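05/03/2025

Up late, feet killing me. Grabbed toast standing up, no proper tea. Writing this fast before I forget what's left to do on the shop corner.

Reinaldo finally signed off on the layout. Wanted the leafy stuff out front, I said no, colour first. Argued for 15 minutes over it, then he got a phone call and I just did it my way. Carpet vacuumed, twice. Grey shows everything.
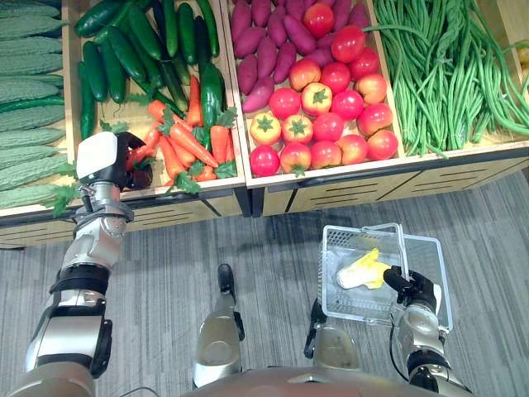

Still not sold on the order of the bins. Lindalva reckons greens should all sit together and the reds at one end, like her old greengrocer's. Maybe. I like the tomatoes big and heaped next to the carrots, gives you something to look at. The carrots are a worry though, some hanging right over the lip and they'll be on the floor by lunch. And a capsicum in with the cucumbers, must move that. Or leave it, real shops are like that. Beans are a tangle, will try to comb them out tommorow. Sweet potatoes hardly get a look in behind the tomatoes, might swap them round if theres time.

Fake veg costs a bomb by the way. Quote from Ellar was 400 for the next lot, no delivery. Told Bronisława, she made a face. Could ask Atus but they took 17 days last time.

To do: price tags, paper bags, ring Bahman re the scales. Find my good scissors!! Had them this morning, I know I did.

Mum rang, didn't pick up. Feel bad. Will ring her back at breakfast.

Bed.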